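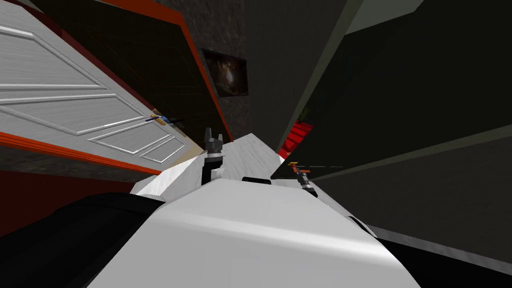 Robot club: one flat, two arms and a lot of doors

Hello again from the simulation corner of Workthorpe robot club! We've been at it since November and I think I can finally say we've got the hang of steering a two-armed robot round a house that only exists on a computer. The house is called Rana (the juniors picked the name and wouldn't budge) and it has marble all over the place, which none of us could afford in real life.

Most of this term has gone on working from the robot's own view. You get the white body in front of you, the two grippers out beyond it, and then whatever bit of room happens to be there – often at a very odd slant. It takes some getting used to. I spent my first go turning left when I meant right and had to have a sit down afterwards.
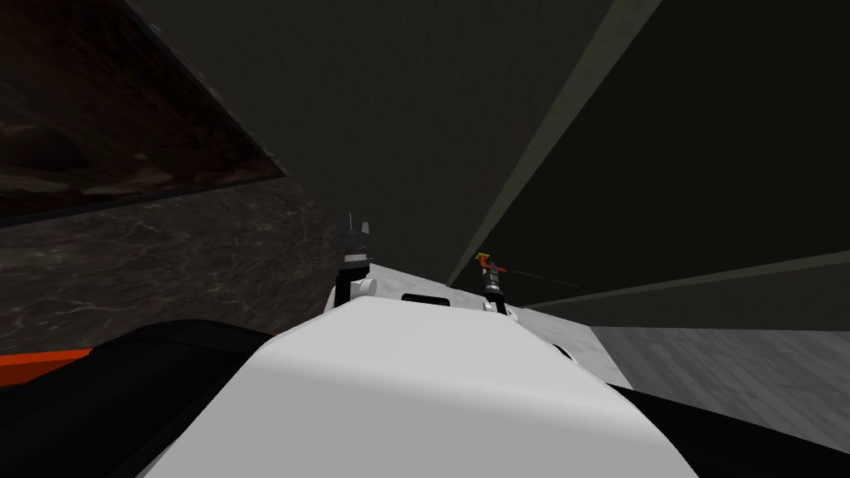
Rocío Beltrán says she'd like us to slow the arms down for the new starters, as they tend to panic and let go of the keys altogether. Fair point, and I've put a slower setting in the club folder. Gerrit Kruger wants it faster, so you can't please everyone!

The other big job is the gripper close-up view, where you're looking out between the two fingers and the gripper's own housing hides a good part of what you're after.
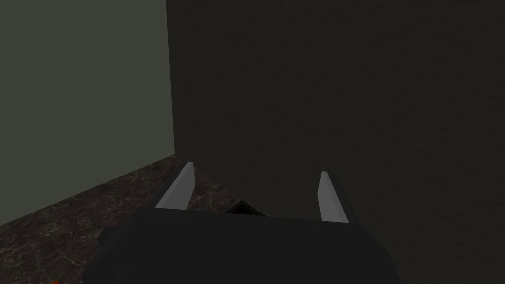
We've agreed to practise lining up with the fingers wide open first and leave closing them for later on. Braulio has written 12 short exercises for this, starting very easy and getting rather mean by the end. Do them in order, please, and save your runs under your own name – we've got 446 in the folder now and far too many are called "test".

Next session is 23 February 2026, usual room. Bring headphones if you have them, and tell Jaqueline if you want a place on the Onduvau trip.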